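Parska hall tapes out its floor for spring supper

The community hall on Parska Street will open its doors again this April for the spring supper, and anyone who has ever tried to find a seat there once the soup comes out will be glad to hear that the evening has been planned a little differently this year.

Blue painter's tape has gone down on the floor to divide it into large sections, one for each group of tables. The idea came from the Drulmont supper club, which has been doing the same at its own dinners and kindly passed along its plan.
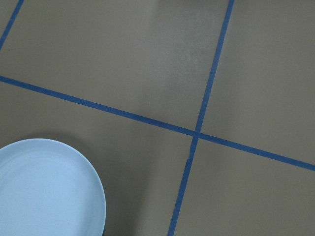
Tickets are limited to 144, and by Wednesday 62 of them had already been spoken for, so it would be wise not to leave it too late. Supper is at six, with a second sitting at half past seven for those who like to eat later — or who simply can't get away from work any sooner.

The Clivis bakery is sending over 20 loaves and its much-loved plum cake, and there will be three kinds of soup, one of them without meat. Guests are welcome to bring a dessert to share, and a sweater too, as the hall can be chilly until everyone has settled in. Tickets are on sale at the bakery counter every morning until noon.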